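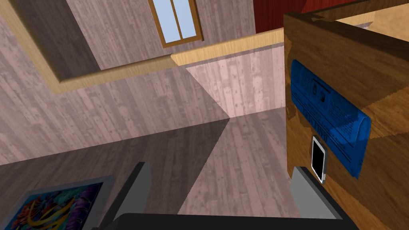

Fig. 6. Plank room with cabinet, window view.

6. Setting Up a Refueling Training Session

Read this section before you run the Tindall tanker trainer with a crew for the first time. It covers the boom operator station and the instructor station. For pilot stations, see Section 7.

Before you start

You need an instructor login and the crew list for the session. The Flestano display unit must be switched on and showing its ready light.

6.1 Starting the stations

1. Turn on the instructor station and log in.
2. Wait for the status line to read READY. A cold start can take up to 40 seconds.
3. Turn on the boom operator station.
4. Select Stations, then Link.
5. Check that both stations show the same session number.

Note: If the numbers differ, select Unlink and repeat steps 4 and 5. Do not restart the instructor station while the other one is linked.

6.2 Loading a mission

1. Select Missions, then Refueling.
2. Pick a mission from the list. New students should begin with Mission 13 - daylight, clear air, one receiver.
3. Set the receiver aircraft type.
4. Set the fuel load and the turbulence level. Leave turbulence at Low for a first session.
5. Select Load and wait for the tone.

Missions 18 and up include night contacts and need the dimmed room setting.

6.3 Fitting the controls

1. Seat the student and adjust the chair so both forearms rest flat.
2. Ask the student to move each stick through its full travel.
3. Watch the two bars on the instructor screen. Each one should reach both ends.
4. Select Center and have the student let go of the sticks.

Caution: Keep hands clear of the chair rail while the seat is moving.

Caution: Stop the session at once if the student reports dizziness or nausea. Press the red Freeze key, then raise the room lights.

6.4 Ending the session

1. Press Freeze.
2. Select Save Record and enter the student's name.
3. Shut down the boom operator station first, then the instructor station.

Saved records are kept for 40 days. Export any you need for the training file before then.

Section revised Mar 27, 2025 by Leanne Lightfoot. Send corrections to Roland Hebden.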